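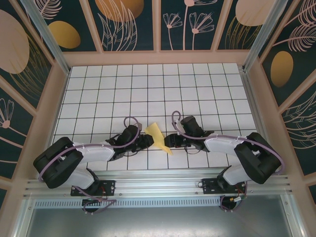 Write down what counts as folded

When I started to work with two-arm cells, I thought the difficult part would be the arms. After some years I think the difficult part is the sheet of paper next to them. I mean the page that says when an attempt is good, when it is bad, and who may stop it. In many groups this page does not exist. People keep it in their heads, and each head has a different page.

I will take cloth as my case, for I know it best. A wooden block is either in the box or it is outside the box, and two persons will agree almost every time. A small cloth is another matter. Is it folded if the corners are a finger apart? Is it folded if one layer has a wrinkle under it? At Tisora, where I worked before, we had 2000 recorded attempts at one folding task and we were proud of them. Then we asked two operators to mark the same 400 attempts again, each alone, with no talking. They disagreed on 55. Both were careful people. They were using two different rules, and both rules were sensible.

My opinion is that no cell should record its first attempt before there is a written rule for success, and that the rule should fit on one page. I also think the rule must be possible to check from the recording alone. If the operator has to touch the cloth to know, then a person who looks at the data next February cannot know.

The second thing I would put in writing is the starting state. Many task sheets say "cloth placed in the center" and stop. But how is it placed? An operator who is tired will put the cloth down almost flat, as flat is easier, and the success numbers go up through the afternoon. It looks like learning. I have been fooled by this myself, and I showed the graph to my manager with much pleasure.

A grid on the work surface helps a lot, if the sheet uses it. You can say which squares the cloth must lie in, and which squares the grippers must be clear of before the start signal. A grid that no document refers to is only a pattern on the table.

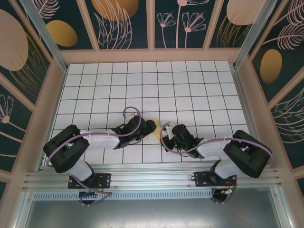 Two arms over a gridded surface, with a small piece of yellow material between the grippers.

The third matter is cables. There are good rules in most labs for the distance between a person and an arm, and I have nothing to add to them. For cables I find very little. A cable that runs outside the links needs enough slack for the full movement of the joint, and the slack has to go somewhere, usually into a loop near the wrist. How tall may this loop be? May the loop of one arm enter the space of the other arm? I ask these questions when I visit other groups, and the usual answer is that it has never been a problem. I would like to see a maximum loop height in the cell document, and a check of it at the start of each shift, by moving both arms slowly to the closest position the task allows.

I know the arguments against all this. A colleague on the Odukoya project told me that written rules make the data too clean, and a robot trained on clean data will be helpless in a real kitchen. I respect this argument, but I think it mixes two things. Variety should be in the starting states, and you can write the variety down: so many attempts crumpled, so many half open, so many turned over. What should not vary is the meaning of the word "success".

Another argument is time. Our sheet at Drorano took two afternoons to write, and we changed it four times in the first month. Each change got a number, and each recording carries the number of the sheet that was valid when it was made. When we later found that version two had a bad sentence about corners, we knew exactly which attempts to look at again. There were 286 of them. Without the number we would have had to review everything, or, more likely, we would have reviewed nothing.

I do not ask for a big international standard. Those take years, and the small groups do not read them. I would be content if groups that share data also shared the one page, in the same folder, with its version number. Last spring I asked for that page from three groups whose recordings we use. One sent it the same day. One sent a long and friendly message explaining the task from memory. I am still waiting for the third.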